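# Speaker notes — the refurb bench, one shift at a time

Slot is after lunch. Keep it slow, leave time for questions.

**Opening**

- Say who we are: Riltex, desktop refurbishing, one building in Skostitz. We take in old office towers, test them, fit parts and send them back out.
- We handled 2435 towers last year. Every one was opened by hand, and every module was seated by hand.
- Ask the room: who has swapped memory in a PC? Who has done it 200 times in a week? Wait for the laugh, then move on.

**The station**

- Name of the project is Zuder. One bench, one arm, one fixture for the parts.
- The tower lies on its side with the panel off. Parts stand in the gray fixture to the left of it — processor, memory, drive, card — and each kind has its own place.
- Point out the CPU socket. It's empty, and the pins are exposed. People on the floor worry about this spot more than any other, and they're right to.
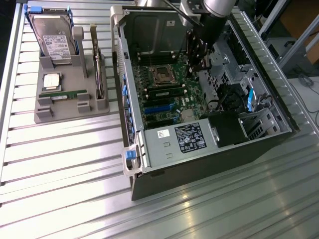 *Photo: Riltex, Skostitz workshop*

- The fixture took longer to get right than anything we did with the arm. Our bench techs drew the first version on the back of a packing list. We changed the slots three times after they tried it.
- Before Zuder, parts sat in whatever bin was closest. Now they have to be set out the same way every time. Some of the crew liked that from the start. Some still find it fussy.

**What changed for the bench techs**

- Jobs first, because that's what people will be waiting for. We have the same number of techs as before. Two moved from fitting to testing. Pay grades stayed where they were.
- The repetitive part is what we wanted to take off them: pick up a module, line it up, press, next. Sore thumbs and wrists came up in every staff meeting I sat in on.
- What they do now is load the fixture, check the case before it goes on the table, and look over the board afterward.
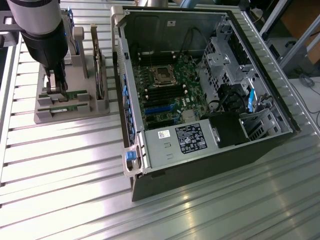

- That last check is still a person's job. We tried leaving it out for a week in December and put it back.
- Be straight about the downside. Loading is dull work too. One tech told me she used to finish a tower and feel she'd built something, and now she feels like she's setting a table. Don't soften this one.
- Our answer so far is rotation: 3 hours at the station at most, then testing or intake. It works better on the morning shift than on the late one, and I don't have a good reason why.

**Training**

- Everyone who works the bench got the same course, run by Insaurralde. Half of it was safety, half was what to do when the arm stops.
- The techs asked for the wrist camera view on a monitor they could see from their seat. We'd planned to keep it for the engineers. Glad we didn't.
- From close up they can check the two memory slots, the processor holder and the drive in its blue caddy on one screen. They spot a badly placed part faster than I do.

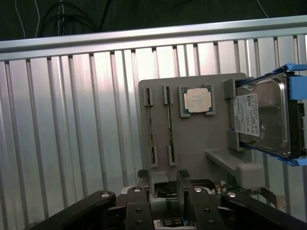

**Numbers and what's next**

- Target for this year is over 4000 towers. Say clearly that it's a target.
- Second station is on order. The techs get to pick where it goes, and they've asked for it near the windows.
- Still open: who signs off a tower when the arm fitted half of it? Right now it's the tech on shift, and they don't all think that's fair. Ask the room how other shops handle it.
- Questions. If they run short, go back to the fixture and talk about the slots.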